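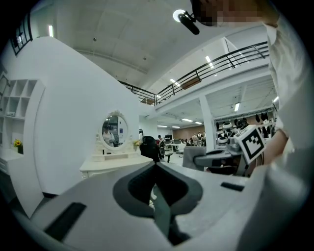 協議の中身より先にイヤホンの片耳が外れて困った、音は悪くないが長い会議には向かないのではないか、という声が前回の受入れの後に寄せられた。本稿では、この指摘も踏まえ、当協会が姉妹都市カテネ（Katene）からの訪問団受入れに際して使用した簡易同時通訳装置「Lestar」について、使用結果を報告する。

使用機材の概要
Lestarは、送信機、受信機、充電収納箱からなる携帯型の通訳補助機器である。固定式の通訳ブースを備えない庁舎や視察先での使用を想定した製品で、当協会では送信機2台、受信機80台の構成で借り受けた。従来は同種の機器であるDidgateを使用してきたが、電池の劣化が進み、更新の検討が必要となっていた。

使用した行程
4月の受入れでは、市長表敬、経済分野の実務協議、議会傍聴、浄水場の視察、歓迎夕食会の各場面で使用した。訪問団と当方の出席者を合わせ、最も多い場面で70台の受信機を同時に稼働させている。通訳者は日本語とスペイン語の間を交代で担当した。

音声
実務協議における音声は明瞭であり、固有名詞や数値の聞き返しはDidgateの使用時より明らかに減った。農産物の検疫手続に関する説明では、通訳者が小声で話しても末席まで支障なく届いた。他方、浄水場のポンプ室では騒音に音声が埋もれ、一部の説明を屋外に出てから改めて行うこととなった。集音マイクに風防が付属していない点も、屋外行事の多い団体には不利である。

接続の安定性
表敬訪問から協議会場への移動を含め、半日の行程で音声が途切れたのは、庁舎地下の連絡通路を通過した時のみであった。復帰は自動で行われ、受信者側の操作を要しない。議場では既設の拡声設備との干渉を懸念していたが、事前に議会事務局の立会いの下で周波数を確認し、当日は問題を生じなかった。

装着感
冒頭の指摘のとおり、付属のイヤホンは耳掛け部が硬く、眼鏡を使用する出席者には負担となる。午前の協議を終えた時点で、別売りのヘッドホン型への交換を希望する申出が複数あった。受信機本体は223グラムあり、上着の胸ポケットに入れると前身頃が下がる。首掛けひもの使用が現実的であるが、記念撮影の際に外す手間が生じ、進行表にその時間を見込んでいなかったことは当方の反省点である。

操作と表示
受信機の操作は音量つまみと言語選択ボタンに限られ、配布時の説明は短く済んだ。表示画面は日本語に対応するものの、スペイン語表示に切り替えると一部の項目が英語のまま残る。訪問団からは特に苦情はなかったが、公式行事で用いる機器としては改善を望みたい。送信機側の設定画面は階層が深く、言語の割当てを変更するには取扱説明書の参照が欠かせない。通訳者が片手で扱える設計とは言い難い。

充電と回収
収納箱に戻せばそのまま充電が始まる構造は、複数日にわたる受入れでは大いに助けとなった。満充電からの連続使用は8時間とされ、初日の朝から夕刻までの行程では不足を感じなかった。ただし夕食会まで通して使用する場合は、途中で予備機と入れ替える必要がある。回収の際は収納箱の番号と受信機の番号を照合する方式であり、職員二名で滞りなく行えた。

貸出条件
借受けは代理店のLurkwoodを通じて行った。見積書及び契約書の様式は自治体の会計規則に沿っており、事務上の負担は小さい。納品は使用前日の午後となるため、会場での試験を前日の午前に設定している団体は、日程の調整を要する。破損時の負担区分が約款の別表にのみ記載されている点については、本文への明記を申し入れた。

評価
屋内の協議及び式典における使用については、Didgateの後継として推奨できる水準にある。視察行程での使用については、風防及びヘッドホン型受話器を併せて手配することを条件とする。少人数の面談が中心の団体には、収納箱の大きさに見合うだけの利点は認めにくく、従来どおりの逐次通訳で足りると考えられる。

当協会では、秋に予定するカテネへの訪問団派遣においても本機の使用を検討している。海外への持出しの可否と現地での電波の取扱いについては、Lurkwoodに照会中であり、回答を得た後に本欄へ追記する。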